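Drawings should outlive the maker
Wanda Bednarek

The council in Sollham keeps a register of mechanical plant: gate operators, kitchen hoists, stage winches, pump sets, the lifting desks in the library. When I was asked to review it in April it held 600 entries. For 563 of them the file contained a purchase order and a warranty card. For 61 it also contained a parts list that named every fastener, bearing and seal by size and grade. In 13 cases there was a dimensioned drawing.

I do not think these figures are unusual for a town of this size, and the people who keep the register do their work carefully. The purchase contract asks for a manual, and a manual is what arrives. It tells the operator how to start the machine and when to telephone the supplier. It rarely says what the machine is made of.

My argument is that any public body buying a machine with an expected life of more than ten years should receive, at delivery, enough written information for a competent workshop to make or replace every wearing part. This should be a condition of payment. It should cover thread sizes, torque values, material grades, fits and clearances. Where the maker has good commercial grounds for withholding a drawing, it can be lodged with a third party and released if the maker stops supplying the part.

The usual objection is cost. Suppliers say that a full set of drawings adds to the price, and some of them are right. A small firm that works from sketches will have to pay someone to draw them up properly. Against this has to be set the price of a machine scrapped for want of one bush. The Tondel gate at the Sollham depot was taken out of service with a sound motor, a sound frame and a worn pivot pin. The pin was a stepped part with a non-standard shoulder. The firm had closed, the worn surface could no longer be measured with confidence, and the two workshops that were asked would not guess the fit. The whole unit was replaced.

Pivots are where this kind of trouble tends to collect. A plate can be measured with a rule and cut again. A socket screw can be taken out, gauged and matched from stock within minutes, provided that the thread is a standard one. The bore of a pivot is another matter: it carries a clearance chosen by the designer, and once the joint has worn that number exists only on paper, if it exists at all.

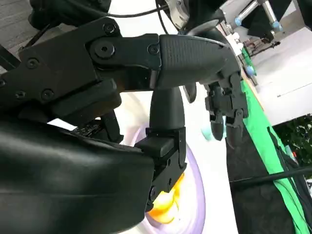 Round pivot hub with a recessed centre, and hex-socket screws set flush in matt black plates.

A second objection is that drawings go out of date. Makers change a screw length or a bearing supplier halfway through a batch and the drawing then describes a machine that was never delivered. I accept the point, but it is an argument for issue numbers. A drawing marked with its issue and the serial numbers it covers is useful for decades. Czerwiński pumps, of which the council has several, come with a single sheet on this pattern, folded into the terminal box. It is poorly printed and two of the dimensions have been altered by hand. It has still been enough for the fitters to order seals from three different stockists.

A third objection, heard more from lawyers than from engineers, is that disclosure invites copying. For a complete machine this may carry some weight. For a spacer or a lever arm it carries very little, and a competitor who wants those can buy the machine and measure it while it is new. The owner, ten years later, cannot.

There is also a question of who should hold the papers. At present they follow the budget. When the ferry ramp at Zolludport passed from the harbour office to the highways department, the ramp moved on to a new cost code and its folder stayed in the old building, which was then cleared. A rule that the file belongs to the asset and travels with it would cost nothing beyond the shelf. Scanned copies help, though I have seen enough unreadable scans of good drawings to want the paper kept as well - preferably flat, and preferably dry.

None of this needs new law. A clause of four or five lines in the standard purchase contract would do for most plant, with a retention of part of the price until the documents have been checked by someone who knows what a fit is. That last condition matters most. A folder nobody has opened is likely to contain a brochure, a declaration of conformity and the manual for the model before.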